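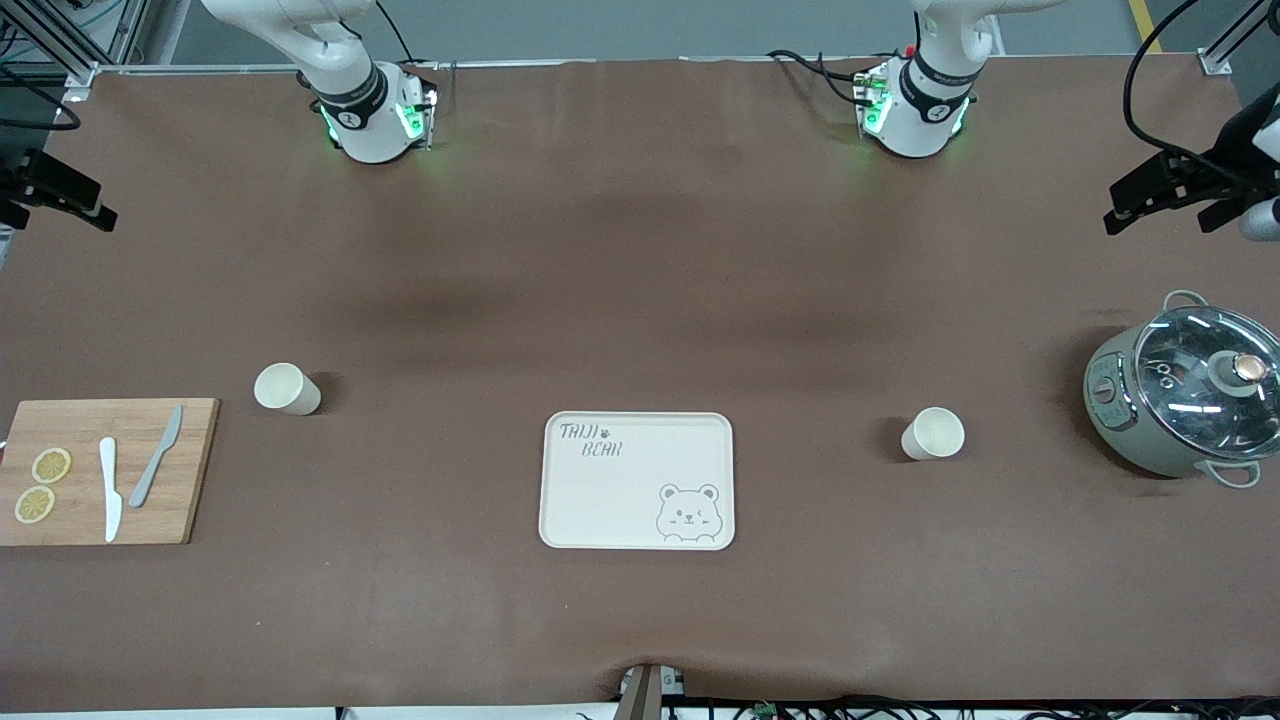 From: Polyxeni Kyriakidis
To: iltwood-users
Subject: Re: [iltwood-users] Reset checker passes layouts it should reject

Hi Iason, hi all,

Answers inline, then a proposal at the bottom.

Iason Balaskas wrote:
> We are on the May build. The reset checker accepts a start layout
> when every object on the task list is detected and both arms are in
> the park pose. It does not look at how the objects are lying. Last
> night I went through the accepted starts for the lemon task and
> found 40 that I would have sent back.

I get the same. We have 1,064 accepted starts for that task, and after filtering by hand I kept 935. Not all of the rest are orientation problems. A good part are objects outside the reach map, which is a separate ticket (Michalis has it).

The camera view at the start of this message is a fair test case. Arms parked at the far edge, grippers clear, tray empty, two slices and both knives on the board, pot with its lid on. The checker finds two cups and gives it a pass. One cup is upright to the right of the tray, and the other is on its side next to the board with the mouth facing left. The planner then loads the upright grasp set for both cups, because the class label is all it gets.

> Is this a detector problem or a checker problem? Periklis thinks the
> detector should just have a second class for tipped cups.

I think it's the checker. The detector already puts out an oriented box and a long axis for each object. The checker throws the axis away when it builds the layout record. Look at build_layout() in reset/check.py, where it copies label, center and score and nothing else. Adding a class means relabeling, and we would have to do it again for every object that can fall over.

> Also, should the two knives be separate objects? We have them under
> one label and the planner sometimes swaps them between runs.

Yes, give them separate instance names. The white one and the gray one are easy to tell apart by color. In this layout they also lie at different angles: the white one is close to vertical in the top view, with its handle at the top, and the gray one is diagonal with its handle lower down. If the planner asks for "knife" and takes the highest score, the grasp angle depends on which one wins. Match by color first and use the axis only for the grasp.

> Last thing, the pot. The box is clipped at the right edge and the
> center comes out too far left.

Known. The clipped flag is set on the detection but the checker ignores it. For the pot we stopped using the detected center and fit to the lid knob instead. Dionysis wrote that part and can post the patch. It won't help with objects that have no clear feature to fit to. The cutting board runs off the left side in the same view, and for that we still use the corners on the right end.

What I would like to change:

1. Keep the long axis and the clipped flag in the layout record.
2. Add an optional "pose" field per object in the task file, with values upright, tipped or any. Default is any, so old task files load as before.
3. On a mismatch, report the object name and the measured axis. At present a rejected start only prints "layout invalid".
4. Leave the park pose check alone.

I don't want the checker to fix anything by itself. If a cup is down and the task file says upright, it should stop and say so. Some tasks want a tipped cup as a start condition, and those can ask for it.

I have items 1 and 3 working on my branch. The extra fields add 11 bytes per object to the record, so anyone reading the binary logs directly will need the new reader. Item 2 needs someone to agree on the field name first. "pose" may clash with what the Stefanou importer writes, and I haven't checked.

Iason, could you send me the indexes of your 40? I'll run them through the branch and post which ones still get accepted.

Polyxeni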